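Tile Setter and Grout Technician (Interior Wall Work)
Toivonen Surfaces, Lalus workshop
Full time, permanent. Start: November.

Toivonen installs and repairs small-format wall tile in residential and light commercial interiors. The open position covers setting, cutting, grouting and repair, with most of the work in running bond and other staggered patterns.
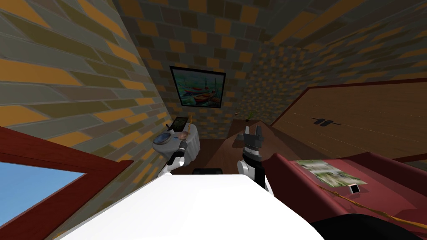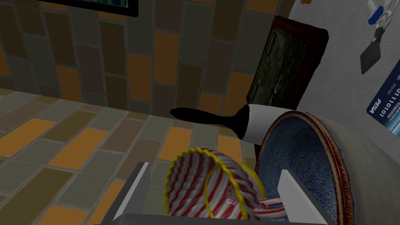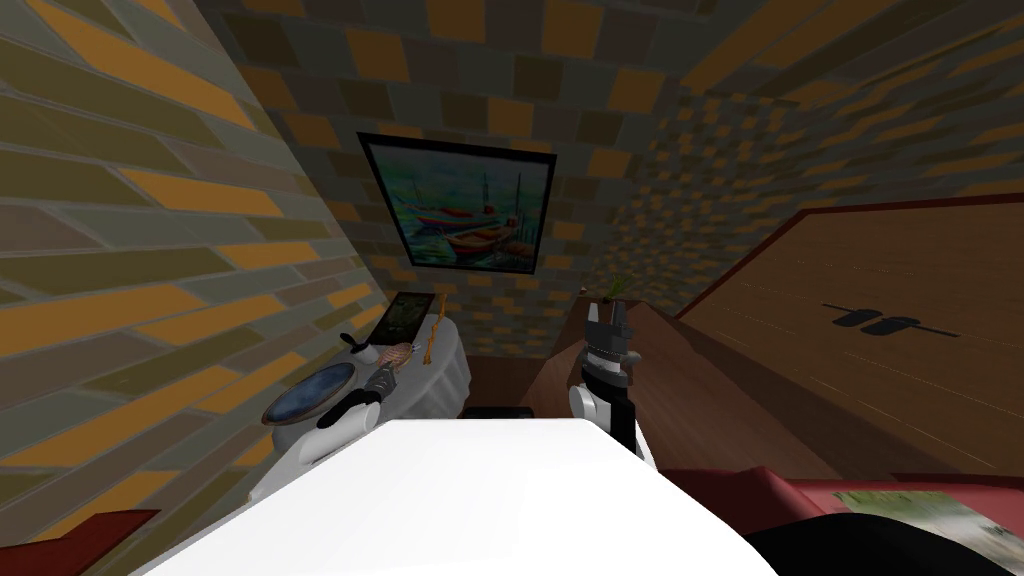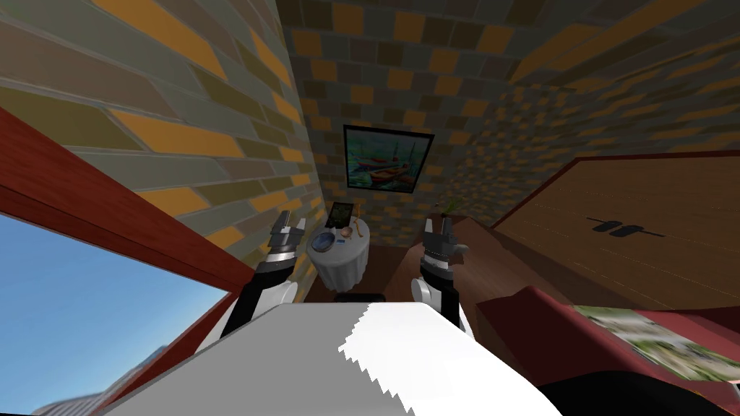

Staggered pattern in mixed orange, olive, brown and gray; all four views are renderings.

Scope of work

The technician works from a setting-out drawing and a color schedule. Mixed-color walls are laid dry on the bench first, in sections, and signed off by the site lead before adhesive is opened. Two identical colors may not meet on a long edge unless the schedule shows it. Cut pieces go to internal corners.

Typical duties:
Checking substrates for plumb and flatness and recording the readings
Applying primer, leveling compound and adhesive
Setting ceramic and stoneware tile up to 300 mm long
Cutting by wet saw and by hand, including cuts around window openings
Mixing and applying cement grout; cleaning and sealing
Removing and replacing single tiles in finished walls
Keeping the batch log for tile, adhesive and grout

Repair work makes up a large share of the winter schedule. It is slow, and matching old grout often takes several trial mixes. Applicants who prefer open floor areas and large-format slabs will find little of either with us.

Requirements

A completed trade qualification in tiling, or equivalent experience that can be shown on finished work. You must be able to read scaled drawings and set out a wall from a center line without supervision. Normal color vision is required and is tested at the second interview. A driver's license is needed for site visits to Otevitz.

Experience with lime-based substrates is useful — we see them in most of the older buildings — but training is given. Knowledge of the Vomby stock system is not expected.

Conditions

Working day: 7:00 a.m. to 3:30 p.m., with a half-hour unpaid break. Overtime is agreed in advance and paid monthly. Saws, mixers and protective equipment are supplied. Hand tools are your own, with an annual allowance of 150 euros toward replacement. Travel to Otevitz counts as working time from the Lalus workshop and back. The probation period is four months.

Pay follows the company scale and depends on qualification and documented experience. The grade is stated in writing with the offer.

How to apply

Send a résumé, a copy of your certificate and photographs of up to 8 finished walls. For each wall give the tile size, joint width and your own part in the work. At least one photograph should show an internal corner at close range. Cover letters are optional and should stay within one page.

Applications are handled by Seija Lehtinen at the Lalus office. Quote reference 153 in the subject line. Shortlisted applicants set a test panel at the workshop — half a day, paid at the hourly rate — and receive the assessment sheet afterward.

The position stays open until filled.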